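Home & Living | Interviews

Sigrun Sæther and the art of the unfinished bed

Sigrun Sæther has been making beds for other people for most of her working life, and she would like it known that she has never enjoyed a single one of them.

"People think you must find it soothing," she says, filling the kettle. "They say, oh, how lovely, clean sheets. Clean sheets are lovely when somebody else has put them on."

She runs Postance, a small business that goes into houses and sorts out the bedrooms. She doesn't do kitchens. She did one kitchen, in January, for a man called Birger Dalen, and found 4 cheese graters and no cheese, and came home in a temper. Bedrooms she understands. Her business partner, Lovisa Tangen, handles the bookings and the telephone, having what Sæther calls a telephone face.

I ask what she sees first when she walks into a bedroom.

"The floor. Then the chair, if there's a chair, and there's always a chair. Nobody has sat on it for years. It's got a dressing gown on it and a pair of trousers that are too clean to wash and too dirty to put away." She stirs her tea for longer than it needs. "I don't touch the chair until the second visit. You have to build up to it."

The bed comes before all that. Everything that has to be folded gets folded on the bed, so the bed has to be usable, which means that somebody has to decide where the pillows live in the meantime. Sæther's answer is the far end, up by the headboard, in whatever heap they care to form.

"Pillows, blankets, anything soft, shove it up the top and forget about it. You want the middle clear. I've had clients plump every pillow first and arrange them by size, and then they've nowhere to fold a shirt and they start folding it in mid-air, like a waiter."
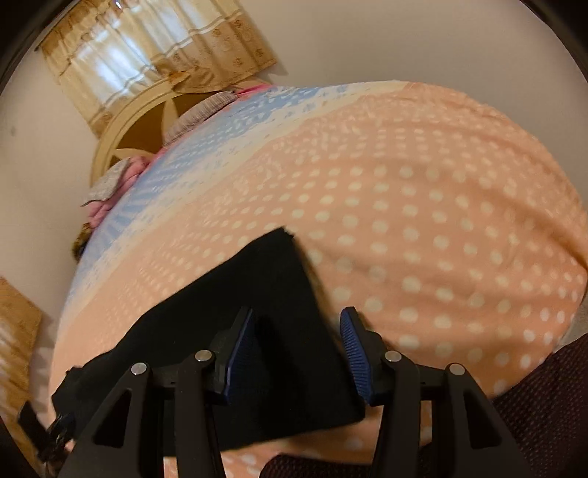
"And start with the dark things," she goes on. "Black on a peach sheet, you can see what you're doing. You can see the corners. Put a white vest on a white sheet and you'll be patting about for the sleeves until supper."

She is a great defender of patterned bedding, polka dots above all. Plain white, in her view, belongs in hotels, where there is a person paid to worry about it. Dots forgive a good deal, and if they run in rows so much the better – you can line up a hem against them.

"I had a customer, Michalis Deligiannis, very particular man, bought himself a white linen set. It cost him 2299 kroner. He slept in it for two nights and went back to his old one with the pattern. He was frightened of it."

Does she iron?

"No."

Would she like to expand on that?

"No."

We move on to folding, where she has more to say. Fold along the length first, then up from the bottom, and stop before it gets clever. She has watched the videos in which a jumper is turned into a small parcel that stands up by itself, and she regards them roughly as other people regard card tricks. Her own nephew, Tormod Engebretsen, went through a phase of it. He had five T-shirts upright in a drawer, like toast in a rack, and pulled one out, and the rest lay down.

Blankets are another matter. She refuses to fold a blanket that will be used again the same evening, and is unmoved by the argument that it looks nicer.

"Looks nicer to whom? You're going to be under it by ten."

Her own bedroom, which I am allowed to see from the doorway and no further, has a made bed, more or less. There is a chair. There is a dressing gown on it, and what may well be a pair of trousers. Sæther shuts the door before I can be certain, and asks if I want another biscuit.

Filed under: Bedrooms, Folding, People at home
5 comments | 2 shares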